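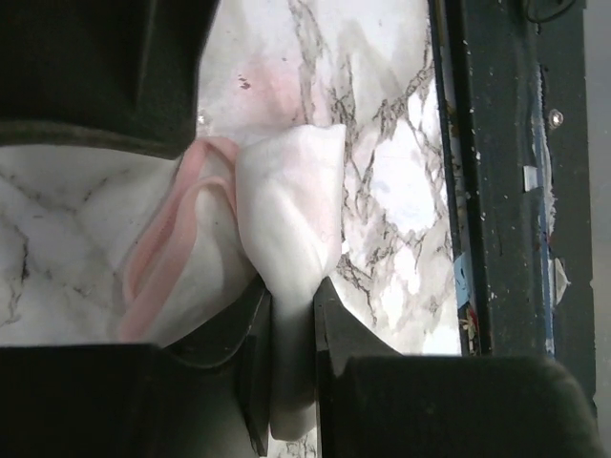 1/ Three months with the arms, a thread

OK so people keep asking me how work is since the robots came in, and I keep typing half an answer and deleting it. I fold and sort linens at Hirvonen. Small table linens mostly, napkins and cloths for restaurants and hotels. We got our first arms in September.

2/ What they do: pick up one cloth, hold it up, lay it down again so it can be folded. That's the whole job! I used to do 600 of those before lunch without thinking about it once.

3/ White cloth with a pink edge is the hard one. The grippers pinch it in the middle, everything bunches up between the fingers, and now the machine has to work out which bit of pink is a corner and which bit is just the trim doubling back on itself. My hands know. I could not tell you how they know.

4/ Which is sort of my new job – telling people how my hands know. The software folks from Bivitz sit with me and ask stuff like "why did you let go there?" and I'm like, um, it felt heavy on that side?

5/ Pay is the same, before anyone asks. Hours are the same. My wrists are a LOT better. I was taping the right one every morning and I haven't bought tape in weeks.

6/ Stuff I don't love: you can't chat with the person across from you when there's an arm in that spot. Rodel Evangelista and I folded opposite each other for years and now he's on the loading side with the Breltell carts. We get lunch together and that's about it.

7/ Also the screen. It shows a count, and when I'm clearing jams the count stops, and I can feel it being stopped, you know? I asked if it could be turned away from us. They said they'd look into it (they have not looked into it).

8/ There were 32 of us on linens when the arms came in. Still 32 on the payroll, but some moved over to the Ristness building and I miss the noise. The quiet took more getting used to than the machines did.

9/ Anyway I'm on jams again tomorrow, pink edges all morning. If you work next to one of these things, how does your place handle breaks? Ours is still a mess and I want to bring ideas to the next meeting.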